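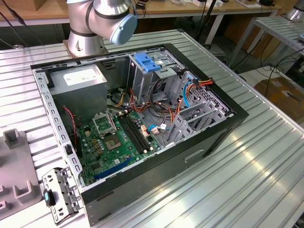
Side panel off, CPU socket open, both memory slots empty.

5/16/26

OK so a few of you wanted the old desktop posts back. I'm putting a whole thread up this time and I will try to keep it in order (I won't)

The tower came from the surplus sale in Prollthorpe. Plain office machine, the kind that sat under a desk for years running a spreadsheet and one sad printer. I paid 23 dollars and the guy threw in a power cord!

Plan is simple. Strip it back, get a processor and memory in it, give it a drive, and put it to work as a file box for all my photos. I have about 3,000 scans of family slides sitting on a stick and that makes me nervous every time I look at it

First thing I do with any of these is lay it flat on its side. Working on a standing tower is how you drop a screw behind the board and then spend your evening shaking a computer like a piggy bank. Flat. Always flat.

Second thing, I pull the memory before I do anything else. It's two clips per stick, it takes no time, and then I'm not leaning over it with a sleeve the whole afternoon. It goes straight into a labeled bag.

On bags: I use the little zip kind from Gremik, 100 to a pack, and write on them with a marker BEFORE the part goes in. Writing on a bag with a heat sink screw in it gives you a hole in the bag. Ask me how I know
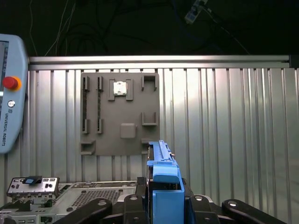
The other thing I'm picky about is having a spot for each part before it comes out. A stick of memory wants to stand up in something narrow. A processor wants to lie flat with its contacts not touching anything. If the spot isn't ready, I don't take the part out, and that one rule has saved me more money than any tool I own.

Somebody on here asked what screwdriver I use. It's a Phillips #2 with a magnetic tip, Skinumero brand, and the handle is ugly as sin. I've had fancier ones and they all walked off.

CPU socket time. If you've never opened one: the lever goes down and out a little, then up, and the metal frame swings up after it. It always feels like more force than should be legal near a circuit board. It's fine. What isn't fine is touching what's inside the socket, so don't, and don't let anybody else lean in and point with a pen either.

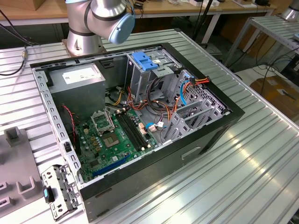 Retention frame up, socket empty, and the bright blue latch on the drive cage stealing the show.

Can we talk about blue latches for a minute. Old office towers are so good about this! Somebody sat in a meeting and decided that the part you're allowed to grab should be a cheerful color, and I've been grateful ever since. My last build had a case with every piece in matte black and I needed a flashlight to find the hard drive.

Cables though. Office towers have power wires in every color and every one of them is slightly too long. I don't unplug them all at once. I take one bundle, follow it with my finger from end to end, tie it loosely with a bit of Velcro, then move on to the next. If I do it by feel I end up with a drive cable pinned under the cage and I don't find out until the cover won't shut

Also please take a picture of the front panel connectors before you pull them. Power switch, reset, lights, all those tiny plugs. The manual for this model is 900 pages of PDF (no idea, it covers the whole product family) and the bit you need is one diagram that's too small to read.

Still deciding on memory. I've got one matched pair in a drawer that should fit and an odd stick I don't trust. Leaning toward the pair, obviously, but then the other machine goes without.

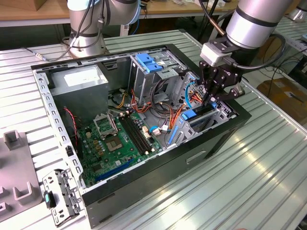

Reply from a follower: please tell me you're swapping the power supply, I wouldn't trust an old one with family photos.

Fair!! I'm going to test it on its own first and then decide. If it's noisy or the voltages wander it goes in the recycling box and I'll price a new one.

And yes, the slides will stay on the stick too, and on a second drive at my sister's place. I'm not putting the only copy in a 23 dollar computer

Next post will be the processor and the thermal paste argument. Bring your opinions, pea-sized people and spread-it-out people both welcome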